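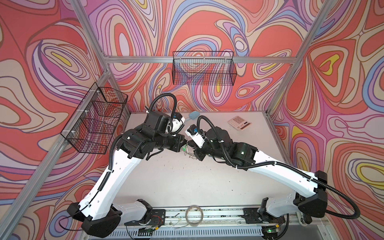
Yolanda Peñalver wrote in to ask how a watch can possibly know how many steps she has taken when it is strapped to her wrist and has never once seen her feet. I read that at breakfast and thought what a very good question it was, Yolanda, so let's see if we can answer it properly.

How does a step counter count?

Inside a step-counting watch there is a tiny part called an accelerometer. It's a long word, so say it slowly: ack-sell-er-om-eter. Its job is to feel movement, a bit like the way your tummy feels it when a lift starts going up.

When you walk, your arms swing and your whole body bobs up and down, even if you think you are gliding along like a swan. The accelerometer feels every bob and swing and turns it into a wiggly line of numbers. A little computer in the watch looks along that line for a pattern that repeats — bump, bump, bump — and each bump is counted as a step.

Can it get muddled?

Oh yes! Brushing your teeth can look a lot like walking, if you are a good hard brusher. Clapping can do it too. And if you push a pram or a shopping trolley, your hands stay nearly still, so the watch may miss some of your steps altogether. I once walked all the way round the market at Villanueva with a trolley and was given 289 steps for it, and I was quite cross.

To stop silly mistakes, many watches wait for several bumps in a row before they start counting. One lonely wobble doesn't make a walk.

Something to try

Borrow a step counter from a grown-up (ask first, please) and write down the number it shows. Walk up and down the hall, counting every step out loud until you reach 500. Then look at the counter again and take away the first number. Did you and the watch agree? Now try it with your hands in your pockets, and write down what you get that time as well.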